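3. Recording Protocol for Cloth Wiping

3.1 Scope

The rules in this section apply to two-handed demonstrations recorded with hand-held grippers, in which a cloth is picked up, moved and pressed against a flat surface. They were drafted at the Drarnumstead site and replace the informal notes used in the first round of recording. A session that breaks a rule marked "must" is excluded from the training set. A rule marked "should" may be waived by the session lead, with an entry in the log.

An operator must hold one gripper in each hand from the first frame of an episode to the last. Each gripper carries a cube with square fiducial markers, and the pose of the gripper is recovered from these markers together with the wrist camera. For this reason the sleeve must stay clear of the cube. Cables should run back along the forearm and away from the work surface. 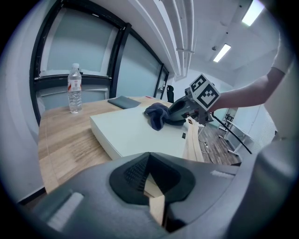

Objects that have no part in the task may stay on the table, provided that they are listed in the log and are not moved within an episode. We chose this over a cleared table after comparing the two conditions in the first round. Policies trained only on cleared tables reached for the wrong object when a bottle or a folder was present – a fault that did not show up in any of our offline measures.

3.2 Contact and Grasp

The cloth must be grasped before it is brought to the surface. Dragging a loose cloth with the outside of a finger is not a valid grasp, even where the surface ends up covered. The second gripper may hold the surface steady or stay idle. If idle, it must remain in the operator's hand and must not be set down. Early reviewers disagreed on what counts as idle, and the wording was changed in December to refer to contact alone: a gripper that touches neither the cloth nor the surface is idle.
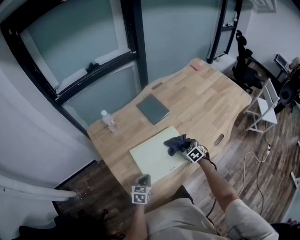 Jolanta Jasińska

Review was done by two annotators working apart, with a third deciding where they differed. Of 2,778 episodes submitted, 1,399 were accepted under the "must" rules without a further look. The rest went to second review, mainly over the start and end points of the episode. An episode starts when the first gripper begins to move toward the cloth and ends when the cloth is released. Annotators working from the wrist view alone tended to place the end point late, as the fingers and the cloth fill much of the lower part of that view. The head view must therefore be opened alongside the wrist views whenever a release is labeled.

Episodes longer than 90 seconds should be split at a release. They must not be split while either gripper is in contact with the cloth. 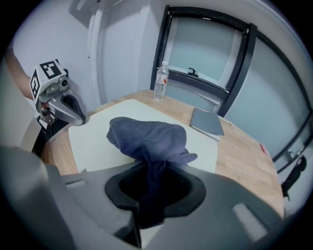 3.3 Versioning

The rules are numbered and kept with the data. Each episode stores the version in force when it was recorded, and later changes are not applied backward. The version used in this paper is dated Oct 21, 2019. Requests for changes are sent to the maintainers, Ilango Iyengar and Wing-yan Chou, and must name at least one episode that the current wording handles badly.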